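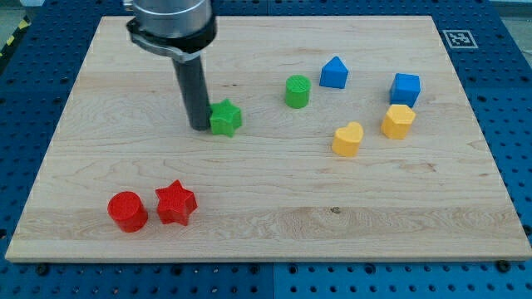

Makis Zacharopoulos wrote in to ask whether the Sodanar board oil is worth the extra over plain mineral oil, and whether one tin lasts a winter. The short reply is yes to the first and no to the second.

Sodanar is a blend of mineral oil and beeswax, sold in a 700 ml tin. I bought mine from Trastbridge in November and have used it on maple, beech and one old oak offcut. All were sanded to the same grit and wiped down before the first coat.

Application is simple. Warm the tin in a bowl of hot water, spread with a cotton cloth, leave overnight, buff. In a cold shed the wax separates and the first coat goes on patchy – stir it well. Maple takes very little, and a second coat mostly sat on the surface until I buffed it off. Beech drank three.

Water beading was good for 37 days on the maple board in daily use, then dropped off quickly along the end grain. The Deligiannis oil, which has no wax, needed redoing at more than twice that rate but left no tackiness at all.

Faults: the lid dents easily and then won't seal, and the smell lingers for a day or so. The instructions give no drying time below 10 degrees.

I would buy it again for boards. For spoons I'd stay with plain oil – the wax collects in the bowl of the spoon.

2 comments
37 shares

Related
Deligiannis board oil, one year on
Card scrapers for small work
Flattening a cupped chopping board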